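Floor seating in a small living room – how do I make it comfy enough for a whole evening?

Do-yoon Jang

Hello all! I've gone properly mad for floor seating and I want to do it well. We moved in six weeks ago, the old sofa wouldn't go up the stairs (we tried it every way round, my arms still remember), and after a few evenings on cushions I realised I didn't miss it one bit. The room feels twice the size. My daughter can cartwheel in it!

So far I have one big square floor cushion, a Skustberg, in a pink that is much nicer in daylight than it was on the shop's website, and a mustard-orange throw pillow that goes with it better than I had any right to expect.
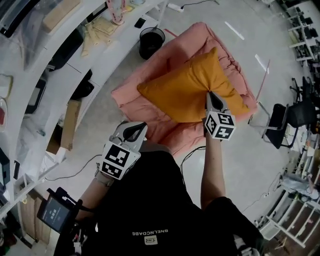
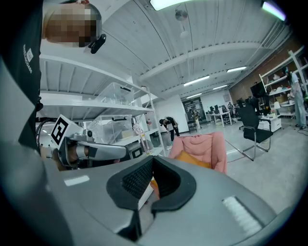 The orange pillow and the pink floor cushion, in the first one.

What I'd love help with is the comfort side. An hour is lovely. Two hours and my lower back starts grumbling, and by the end of a film I'm lying flat with my feet up on a box of books. My partner is much taller than me and gives up sooner. Things I'm wondering:

Is one thick cushion each better than two thinner ones stacked up? Do I need something behind my back, or will the wall do? We have a stretch of bare wall 74 cm wide between the radiator and the door frame, and that's where I'd naturally sit. And what do people put down underneath? The floor is hard and pale and shows every crumb, and I'd quite like a rug but I also like being able to sweep the lot in one go.

Last one, sorry – do floor cushions go flat for good, or can you bring them back? I haven't had mine long but I can already tell which bit is my favourite bit.

Budget is modest, and I can sew in a straight line if nobody looks too closely. Thank you!

Tài Ngô

Oh, I'm so pleased someone has asked this. I've lived on the floor (happily!) through three flats and I would never go back, so let me throw everything I know at you.

The biggest change you can make is height under your bottom. Most people who get a sore back on the floor are sitting with their hips level with their knees or lower, and then the back rounds and has to hold you up all evening. Get your hips higher than your knees and it all gets easier. So yes, stack! Keep your big pink one as the base and put something smaller and firmer on top, towards the back edge, so that your bottom is up on it and your legs are down on the soft part. A firm bed pillow folded in half will do for a trial run tonight. If that feels good, look for a round buckwheat one. Mine is a Hutia and it rustles like a bag of crisps every time I move, but it doesn't sink at all, and that's what you want from the top layer. Your throw pillow is probably too squashy to sit on, so save it for the small of your back, where squashy is lovely.

Your tall partner will need more height than you. Long legs have further to fold. Two firm ones on top of the base might not look elegant but try it before you laugh.

On the wall: a bare wall is fine for ten minutes and then you slide. The trick is to get your bottom right up against it before you lean back, with the small pillow tucked in above your belt. If you slouch first and stuff the pillow in afterwards it just pushes you further out. 74 cm is plenty for one person, by the way. I'd keep a hand's width clear of the radiator in winter, as you'll roast down one side and anything with foam in it shouldn't be pressed up against something hot.

Then – and this is the bit I'm evangelical about – MOVE. Cross-legged for a while, then legs out, then both knees to one side, then up on your knees to get the biscuits. Sofa people sit in one shape all evening and floor people don't have to. I change over whenever a chapter ends or somebody puts the kettle on. Your hips will grumble for the first month or so and then one day you'll get up off the floor without using your hands and feel like a gymnast.

Flat cushions: depends what's inside. If it's loose fibre it can be brought back a fair way. Unzip it, pull the stuffing apart with your fingers until it looks like a cloud again, and put it back corners first. Always corners first! If you do the middle first the corners never fill and you end up with a ball. If it's short of stuffing, top it up. A 1,000 g bag of hollowfibre is more than you think, it comes out of the bag and keeps coming, so do it in the bath or you'll be finding wisps until December. If it's a slab of foam there's no fluffing it, but you can turn it over and spin it a quarter turn every time you sweep, and that spreads the wear so you don't get a favourite bit.

Have fun with it. Once you've got a low table as well you won't know yourselves.

mossy_kettle

rug. get a rug. sat on bare floor one winter and never again, the cold comes up through anything. doesn't need to be a fancy one

Pendle Hobnail

Agree with nearly all of Tài's post, but I'd go gently on the stacking if you have dodgy knees. I do, and cross-legged on a tall stack is worse for them than legs out straight with my back supported. Everyone's joints are different, so if something pinches, stop and try another shape. If your back is still sore the next morning after a couple of weeks of fiddling, ask someone who can look at it.

For underneath, since you like to sweep: I use two thin cotton rugs side by side in place of one big one. They shake out of the window in seconds and go in the machine. Ours are the flat woven kind from Ansari and they've washed well, though the fringe tangles and I ended up cutting it off one of them. Put the grippy netting beneath or they'll shoot away the first time your daughter does a cartwheel. In the cold months I slide an old folded blanket between rug and cushion and it makes a huge difference – and when people come round you've got a spare blanket already warmed up!

As you can sew a straight line, make yourself a bolster. Cut a rectangle, sew it into a tube, gather both ends with strong thread and cover the gather with a button. Stuff it much harder than seems sensible. I made mine from a pair of curtains and it sits against the wall behind me every night, and at bedtime it goes along the bottom of the door for the draught. A bolster also goes under the knees when you're stretched out, so your box of books can have a rest.

If you're making covers too, wash the fabric before you cut it. I skipped that once and had a cushion that looked as though it was holding its breath. Put the zip in along one whole side and a little round each corner, or you'll be wrestling the pad in and swearing.

Lighting is worth a thought as well. When you're down low, a ceiling bulb is right in your eyes. We moved a little Flornia lamp from a shelf onto a stool and the room was a different place. Keep the flex behind the stool.

Do-yoon Jang

You're all brilliant. I did the folded pillow trick last night, hips up at the back of the big cushion, and got through an entire film without lying down! Partner tried two and wouldn't admit it was better but didn't move either. The cushion is loose fibre (I unzipped a corner to look) so I'm going to have a go at the fluffing at the weekend, in the bath as instructed.

Rug is winning, mossy_kettle, don't worry. Two thin ones sounds perfect for us. And there's a curtain in the airing cupboard that has no idea it's about to become a bolster. Does anyone have a good height for a low table, by the way? I was going to cut the legs off an old coffee table and I'd like to only do it once.

Tài Ngô

Yay! For the table, sit on your new stack, bend your elbows and have someone measure from the floor to your forearm. Then go a touch lower than that so you can get your knees under. Cut less than you think and sit at it for a day before you cut any more – and do all four legs from the same mark.

Related in Living Rooms

Can I wash a floor cushion that has no zip?
Low coffee tables you can get your knees under
Best stuffing for a bolster: old clothes or new fibre?
How to stop a rug creeping on a hard floor
Mustard and pink together – too much?
Getting a sofa up a narrow staircase
Reading lamps for people who sit on the floor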